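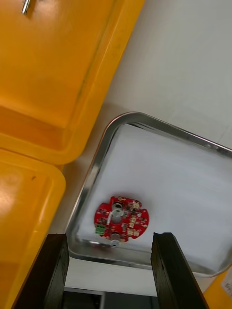
Shared workshop builds arm to sort old circuit boards

Members of the Bollitz shared workshop are building a robot arm that picks up small circuit boards and moves them between trays and bins. The project, called Brirkus, was shown to visitors at the workshop's open day on Saturday, January 31, 2026.

The group has been working on the arm since November. It stands on a bench at the back of the main room, next to the lathe, and uses a gripper with two black fingers. Boards are offered to it in a steel tray with a white lining, and yellow plastic bins stand close by.

Helmut Haberkorn, who started the project, repairs radios and model railway controllers and has gathered a large stock of used boards over the years. He wanted a way to sort them without spending his evenings on it.

"I had boxes of the stuff in the garage and my wife wanted the garage back," he said. "Most of it is still good. It only needs someone to go through it, or something."

The first version of the arm was bought second-hand as a kit. Four of its joints have since been rebuilt with parts made in the workshop, and the base has been bolted to a heavier plate after the arm walked itself across the bench during a fast move. Wiebke Hinrichs wrote the control software. A small camera at the wrist lets the program find a board and work out which way it is lying before the fingers close.

Round boards have given the most trouble. A board with straight sides can be gripped across its width, but one with lobes and notches in its outline may turn when the fingers touch it. Tall parts are a problem as well. Metal cans and terminal blocks stick up from the surface, and the program has to keep the fingers clear of them.

"With a plain rectangle you can be a bit careless and it still works," Hinrichs said. "With the red ones I have to tell it where it may touch and where it may not. We have done that by hand so far."

The group tried several surfaces for the boards to lie on. Bare steel produced reflections that confused the camera, so the bottom of the tray was covered. The rim still shines, and Hinrichs now has the program ignore anything close to it.

Benedikt Buschmann made the gripper fingers. The pair now fitted is the seventh. Earlier ones were too soft and bent under load, or were so smooth that boards slid out on the way to the bin. He is planning a narrower set for boards that lie near the side of the tray.

At the open day the arm was given ten boards to move while visitors watched. It placed seven of them in the correct bin. Two were dropped back into the tray and one was put in the wrong bin. Haberkorn said he was content with that, as the same test before Christmas had been stopped after the second board.

The work has been paid for by the members themselves, with a small grant from the local hardware dealer Schwerdtfeger, which also supplied the bench plate. Hildegard Wegener, who runs the workshop's Thursday evening sessions, said the arm had brought in people who had not used the building before.

The next step is a better way of telling board types apart. At present the program knows 11 of them, and anything else has to be taken out by hand. Hinrichs wants members to be able to add a new type by placing a board in the tray and marking the safe places to grip on a screen.

The drawings for the fingers are kept in a folder by the workshop's 3D printer and may be copied by members. Anyone with unwanted boards can leave them in the crate by the side entrance during opening hours. Batteries should be removed first.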